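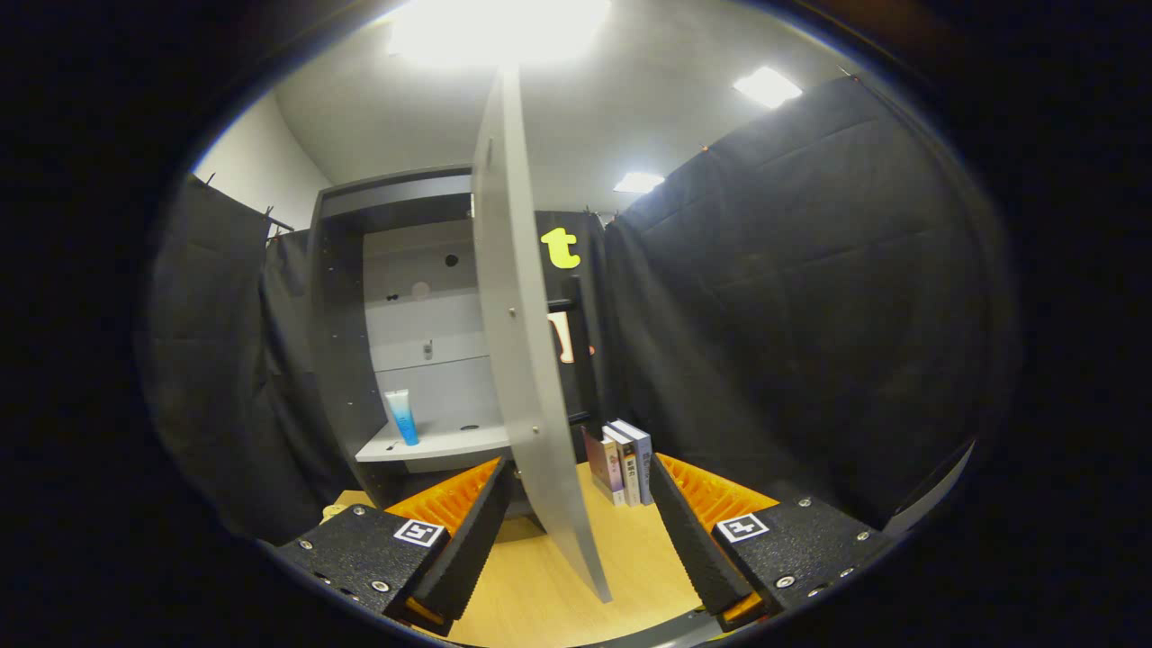 How many demonstrations do you need before a robot can open and close a small cabinet? For our first model we used 376, and it was too few.

I write this thread because people ask me what the collecting work is like. At Merkon we do it by hand, with a gripper tool you hold and a camera on it. You do the task yourself and the recording becomes the example.

The hard part is the door. It is a flat grey panel with rounded corners, and the fingers must take it by the edges. If you come in at a bad angle it turns, and then you have recorded a person correcting a mistake. We keep a few of those. The model needs to see them also.

We had to throw away 74 recordings in October. The tags on the fingers were hidden too long, so the software lost how wide the gripper was open. Very annoying, it was two afternoons.

My advice if you begin: move slower than feels natural, but do not stop in the middle. Long pauses teach the model to pause. Ours once waited in front of the cabinet until I switched it off.

Next we change what stands around the cabinet. Books on the other side, another tube on the shelf, different light. The Mavum people told us they did this from the first day. We did not, and now I understand why they did.

Target for the second set is 2716. I will post again on Sunday with the count.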